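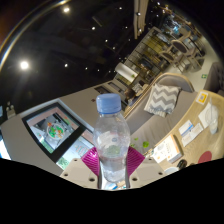 The walking tour of Uswood starts at the old Tennant mill, and I nearly missed it, having got off the 46 bus one stop early and wandered along the canal feeling very pleased with myself. It takes 3 hours, with plenty of hills, so bring water – a clear plastic bottle with a screw cap, even one only partly filled, will see you as far as the fountain at Celetow Steps, where you can top it up. Our guide grew up on those steps (all 200 of them!) and stopped every few minutes to wave at somebody's window.

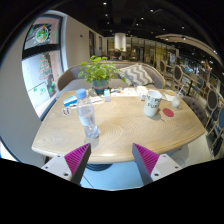
After the steps we went through the dyers' yards, where the walls still have streaks of red in the brick, and I fell so far behind taking it all in that the group had to wait for me. I booked through Skirkevent, who keep groups to 10, and it felt more like a ramble with cousins than a tour. They run until the end of October, and I'm already trying to talk my sister into the evening one.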